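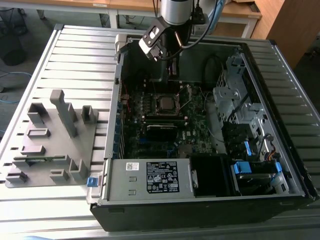 DUNBAR, 2020-07-09. Itberg will take in used desktop computers for parts recovery at its Skotura workshop, the company said. Towers are laid on their side and opened so staff can reach the processor, memory and drives. Older office models, such as those with a DELL heatsink and blue drive latches, are accepted. The workshop handled 700 machines in June. "We want the whole tower, with the power supply still in it," said Alasdair Mowat, workshop manager. Drop-off is free for up to 2 computers per household.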